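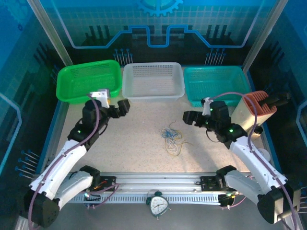

Slide 2: Draining and airing

Curd goes into perforated containers straight from the vat. Hole size sets the drainage rate in the first hour; after that, curd acidity does most of the work.

Kunemari trial: 42 wheels, turned every 12 hours. Moisture loss was even on the turned side — less so near the rim. Show the table, don't read it out.

Slide 3: Salt

Dry salting only. Brine is Hugo's part, skip if short of time.
Mention Gilles Langlois for the November batch data.

Pause for questions, then hand over to Hugo Pons.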